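Flakisel Hand-Held Gripper, Cloth Handling Model

Open demonstration at the Celtodville showroom, October 1, 2019

The Flakisel hand-held gripper is a two-finger tool for people who collect training material for household robots. The operator holds it by the handle and does an ordinary job with it, such as picking up a towel or pulling back a bed cover, and a camera on the tool records the work from just behind the fingers. The recordings are then used to teach a robot arm fitted with the same fingers.

We are opening the Celtodville showroom for one day so that buyers can try the tool before ordering. Most of our customers have only seen it in short clips, and the questions we get by email are nearly all about how it feels in the hand and whether it can cope with soft fabric. Both are easier to settle in person.

What you can do on the day

The showroom has a bedroom area and a kitchen area. The bedroom area is set up for cloth work. You will be given a gripper, a short briefing and a basket of fabric pieces, and you can work at your own speed. Each turn lasts 23 minutes. If there is no line you may stay on for a second turn.

Eulalia Figueroa runs the cloth station. She will start you on a single flat piece, picked up near one corner and laid down again. After that come folding in half, folding in quarters, and sorting pieces from a pile. The pile is where most people slow down. Thin fabric is best taken from the side with the fingers nearly closed. Thicker fabric such as toweling can be taken from above with the fingers open wide, and it will bunch between them as they close.

Figueroa asks visitors to keep the tool low and let the cloth hang before moving it sideways. A fast lift makes the fabric swing, and the recording is harder to use. She also asks people to leave a little slack if the piece is lying on another piece of fabric. Pulling hard drags the lower layer along.
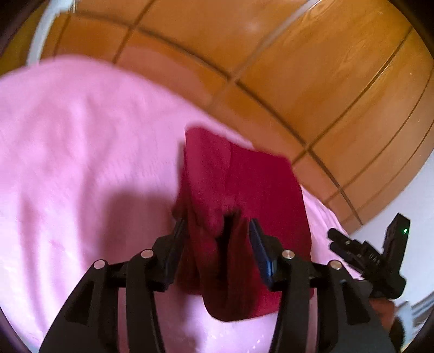 The kitchen area is run by Hooman Sharifi and is meant for rigid objects: cups, lids, spoons, small boxes. The same tool is used there with a firmer set of finger pads. Changing pads takes a small screwdriver, and Sharifi will show how to do it on a bench unit. Visitors who plan to buy for mixed work should see both stations, as the choice of pads makes more difference than anything else on the order form.

At the end of your turn you can sit down with one of us and play back your own recording. We delete visitor recordings when the showroom closes unless you ask for a copy. Bring a drive if you want one.

About the tool

The fingers move on a parallel linkage, so the pads stay facing each other through the whole travel. For cloth this means the fabric is pressed over the length of the pad instead of only at the tip. The body is black plastic with a matte finish. The linkage joints turn on metal pins that can be checked and replaced without taking the handle apart.

The camera has a very wide lens. Straight edges such as door frames and cabinet seams come out curved in the recording, and the corners go dark. Buyers sometimes ask for a narrower lens so that the picture looks more normal. We do not offer one for this model. The wide view keeps both fingers and a good part of the room in the recording, and the software we supply expects it.

The cloth handling model comes with the gripper, camera, soft pads, one set of firm pads, a charging cable and a carrying case. The price is $338. Spare soft pads are $27 a set. Orders placed at the open day will ship in December with the rest of the next batch.

Customers who own the earlier Randano handle can keep it. The new fingers fit the old handle with an adapter, and Sharifi will have one at the kitchen station. The older camera mount does not fit, and you would need to replace it.

Known limits

The tool will not separate two sheets of very thin fabric reliably. It also struggles with slippery linings. You are welcome to bring your own fabric to try, provided it is clean and has no loose pins. Wet cloth is not allowed at the stations.

Left-handed visitors can use the same tool. The trigger works from either side, though the cable is a little in the way. A revised handle is being tested at our Farahani workshop and will not be on show.

Getting in

The day is free. Please write ahead with your name, the name of your company or school, and whether you want the bedroom area, the kitchen area or both. We have room for 225 visitors over the day, and those who have written ahead go first. Children may attend with an adult but may not use the tool. Wear sleeves that can be rolled up, and take off loose bracelets before your turn.

Parking is behind the building. Use the side entrance, as the front door opens onto the kitchen station and will be kept shut.

Contact Flakisel Sales, Celtodville | © Flakisel. All rights reserved. | Back to top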